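Call for participants: cloth handling by remote-guided demonstration
Mathur Laboratory, Stullulier Institute

The Mathur Laboratory invites applications from adults who wish to take part in a paid study on how people teach a robot to handle soft household fabrics. Sessions will run from March at the Institute's Posora building. No technical background is required.

Background to the study

Robots are usually taught to handle cloth by recording a person who guides the arm through the task many times. In our earlier work, a controller trained on 4,000 such recordings performed well on thin, flat items such as tea towels and pillowcases. Its performance fell sharply on thick or fluffy fabrics, which bunch up when touched and hide their own edges. The commonest fault was that the gripper closed too early, before the finger had settled far enough into the pile to take hold.

We then collected a smaller set of 1,000 recordings in which the person guiding the arm was asked to press lightly on the fabric and pause before each grasp. Controllers trained on this smaller set made fewer early closures on thick fabrics than those trained on the full earlier collection. All of those recordings were made by members of the laboratory. The present study asks whether the same result holds when the demonstrations come from people who are new to the equipment.

What taking part involves

Each participant will attend 6 sessions of up to two hours, including breaks. After a short introduction, you will guide a robot arm from a seated position using a pair of hand controls, and will be asked to pick up, turn over and lay out small items of fabric on a table. Your view of the work will be through a camera mounted close to the gripper. A member of the research team will be present throughout and can halt the arm at any time.

During half of the sessions you will be given the pressing instruction described above. During the remainder you may approach the fabric in whatever way you find natural. The order will be decided by lot. At the end of each session you will complete a short written form on how tiring and how difficult you found the work.

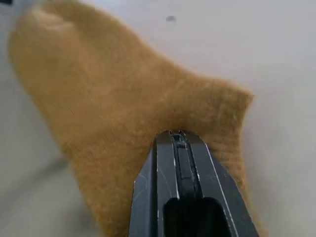 View from the gripper camera: the finger pressed against a piece of bunched fabric.

Who may apply

Applicants must be aged 18 or over, have normal or corrected eyesight, and be able to use both hands comfortably for periods of 10 minutes at a time. Left-handed applicants are particularly welcome. Persons who have previously worked with the Skurex control software, or who are supervised by a member of the laboratory, are not eligible.

Payment and data

Participants are paid for each session attended, at the Institute's standard hourly rate, and reasonable local travel costs are refunded on production of a receipt. You may withdraw at any point without giving a reason and will be paid for the sessions completed. We record the movements of the arm, the gripper camera footage and your written answers. Your face and voice are not recorded. Records are stored under a participant number.

How to apply

Application forms are available from the reception desk in the Posora building and should be returned there in a sealed envelope marked "Cloth Study". Please state the times of day at which you are normally free. Applicants will be contacted in writing, and those selected will receive an information sheet and consent form before their first session.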